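Handout 3: Notes on the Talten Visit
Course: Machines in Everyday Places
Prepared by Lorenz Zaugg

Read this before the discussion session. It covers what we were told on the open day at Talten, some things I wish I had been told, and what you need for the write-up. People who missed the visit may use it in place of having been there, although it comes without the coffee. On reflection, that is a point in its favor.

1. Why a kitchen

Most of you came into this course picturing a robot in a car plant, swinging a door panel through the same arc all day. That kind of machine has an easy life. The panel arrives in the same place every time, the light never changes, and anything soft or breakable is kept behind a fence.

A kitchen offers none of this. Mugs have handles on one side only. Plates lean. Racks slide out and block the way to the next thing you wanted. Johanna Egger, who runs the group at Talten and gave the opening talk, called loading a dishwasher "the most boring hard problem I know." Write that down. It will come back in the discussion, probably because I will bring it up.

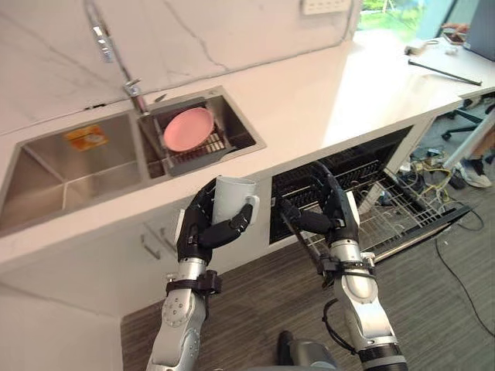
Her second point was that a household task is seldom one task. "Put the mug away" sounds like a single instruction, and a person treats it as one. For the machine it has to be cut into stages:

Find the mug.
Decide where on the mug to take hold.
Close the hand, hard enough but no harder.
Carry it without hitting the counter.
Find a free place in the rack.
Turn the mug so that it will fit there.
Let go.

Each stage can fail on its own, and several can fail while looking fine until the next one begins. When you watch a demonstration, try to name the stage you are in. Those of you who noted only "robot does dishes" will find the write-up heavy going.

2. Grasping

The oldest trick in the business is the two-jaw gripper. It opens, it closes, and it is cheap to repair. Gertraud Hofstetter, who spent years fitting them to packing lines at Witby, told us she would still choose one for nine jobs in ten and refused to be drawn on the tenth.

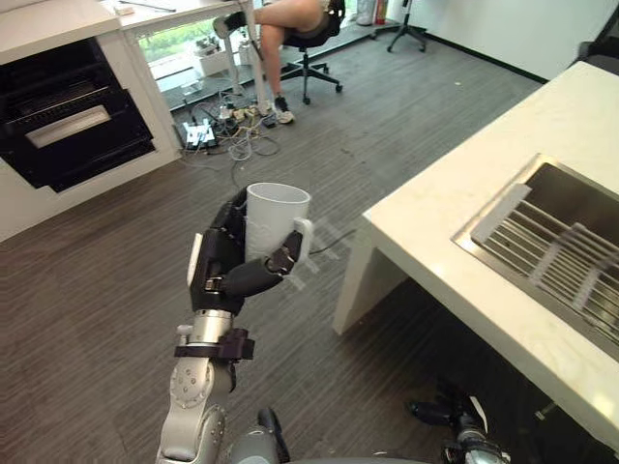 A hand with several fingers gives you more ways to hold a thing and, as a bonus, more ways to drop it. Every joint has to be told what to do, and the instructions have to agree with one another. Consider the plain white mug. The hand has it around the body, fingers curled across the front, with the handle left sticking out to the side. A person in a hurry would hook a finger through the handle and think no more about it. For a machine, the body of a mug is a fairly generous target, a cylinder being a cylinder from most directions, whereas a handle is a small loop that has to be found first. Be ready to argue either side of this.

Terms to know for this section:

Power grasp: the object is held against the palm or deep in the fingers. Strong, not subtle.
Precision grasp: the object is held at the fingertips. Subtle, not strong.
Opposition: the thumb pressing one way while the fingers press the other. You have been doing this since infancy and have never once received credit.
Compliance: the willingness of a joint or surface to give a little. Also a quality much admired in students.

3. Sensing at the hand

Burgi Gasser took the question period, and someone asked why anyone would want a camera down at the wrist when the machine could have one higher up. Her answer was to hold her own hand in front of her face and ask the questioner to tell her what was behind it. The view from the head is good for finding things and planning a route. In the last stretch of a reach, the arm and hand may well be covering the very thing they are reaching for.

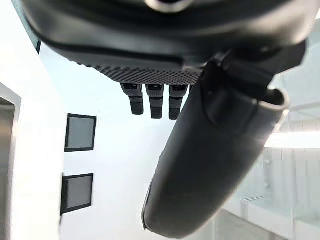
A camera near the fingers has the opposite trouble. It is close to the action and understands very little of the room. It also goes wherever the wrist goes, so a turn of the arm can leave it with a fine view of the ceiling. Combining the two views takes careful calibration: the system has to know where each camera is in relation to the arm, and a small error there becomes a larger error at the fingertips. Gasser's advice to beginners was to check the calibration before blaming the software, then to check it again before blaming a colleague.

Touch came up only briefly. Vision can tell you where a cup is. It is much less help with how hard you are squeezing, at least until the cup changes shape.

4. Two arms

We had less time for this than planned, the question period having expanded in the way they do. I give the main ideas below.

Two arms let you do two things at once, in theory. In practice the first benefit is that one can hold while the other prepares. The price is that each arm is now an obstacle to the other, and a moving one. A planner has to keep them apart without making them so polite that neither gets anything done. Liesl Pichler compared it to sharing a small kitchen with a relative. 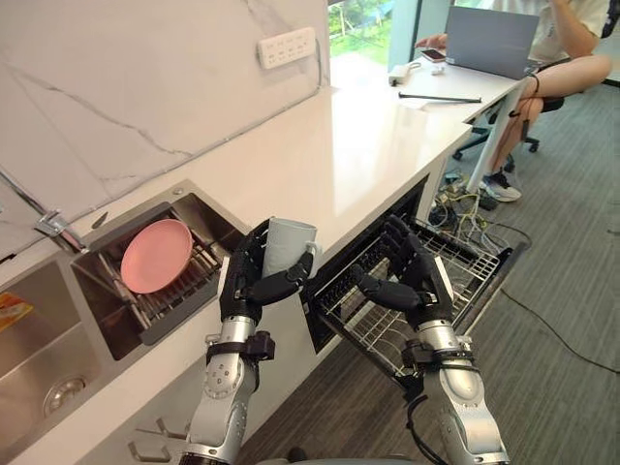 Sequence matters as much as reach. Suppose the machine fetches a cup and only then discovers that the rack is shut. It must open the rack with the other hand or put the cup down again, and putting a cup down is a whole new task with its own ways to fail. At Talten the rack was slid partly out of the dishwasher, with the right hand spread over its wires and the pale gray cup upright in the left. Ask yourselves what has to be decided next. The cup's rim faces upward, and most of us load cups the other way up, so a turn has to come from somewhere: the wrist, the whole arm, or a handover from one hand to the other. Each answer uses up space near the counter. Sketch at least two of them before the session.

5. A word on demonstrations

An open day shows you a machine among friends. I don't say this to be unkind; I give lectures on the same principle. When you judge a demonstration, though, keep a few questions in your pocket. Who chose the objects? How many tries went before? Is a person steering, helping, or standing by to stop it? What would happen with a wine glass?

Pichler was asked what number she would like to see from any group that claims its robot can do housework. She said 200 cups in a row in a kitchen it had never visited, and after that she would ask for 2,000.

6. For the write-up

Length: 4 pages at most. I count the pages, and I can recognize a shrunken margin.

Choose one stage from the list in section 1. Explain what the machine must know at that stage, how it might find out, and two ways it could go wrong. Then load a dishwasher yourself, slowly, and describe how you handle the same stage. If you have no dishwasher, a drying rack will do. If you have neither, see me and I will lend you a sink.

Reading: Plattner course pack, the chapter on grasp types. Skip the chapter on conveyor belts unless you are having trouble sleeping.

Optional: the Drendo exercise sheet on two-arm planning. Problem 3 has a misprint. Swap "left" and "right" in its second line and it can be solved.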